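Drirex opens the doors at Korkitz site, grippers and all

Drirex had its September open day at the Korkitz building and the turnout was good, 190 through the door by mid afternoon, which is more than the parking could handle. People ended up leaving cars along the Hondale side. If you got a ticket there, talk to the front desk, they said they'd look into it.

Most of the crowd came for the hand-held grippers. You hold one in each hand, squeeze, and the rubber fingertips close on whatever's in front of you. Meanwhile the whole thing gets recorded so a robot arm can learn the job later. Yuk-lan Wu ran the sessions and kept the talking short. Five minutes on how to hold it, then straight to the tables.

Harder than it looks, by all acounts. Small light things were the worst. One dad spent his whole turn on a bit of cloth and went back into the line for another go. Kids picked it up faster, no surprise there.

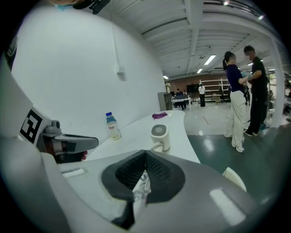 Grippers at the table during the open day at the Korkitz building.

Yuk-lan Tse, who looks after the recordings, gave a quick talk at 2 pm. The group has 818 recorded tasks so far, 627 of them usable. The rest get tossed, mostly for dropped items or a hand moving too fast. She wants folding next, then bottles and lids, then kitchen stuff. "Boring jobs," she said. "Boring is what we're after."

Questions went on a while. Someone wanted to know if it would do dishes. Not yet. Someone else asked about jobs at the Hondale packing shed and got a longer answer, the gist being that nothing is going in there this year and staff would hear first. A couple of people from the shed didn't look convinced and said so. Fair enough.

There was meant to be a demonstration of the Breathnach arm too, the one that plays back what the grippers have recorded. It ran once in the morning, folded a tea towel, did a decent job of it. Then a cable went and that was that untill the spare turned up, after most folks had headed home. Wu says it will get a proper showing next time.

Coffee and sausages out the back, all gone before noon.

The next visit is for schools only, capped at 50 students, with forms at the front desk. Closed shoes please, and long hair tied back. Drirex is also after people to do regular gripper sessions in the evenings, paid, no experience needed. Ask for Yuk-lan Tse, and say which evenings suit you.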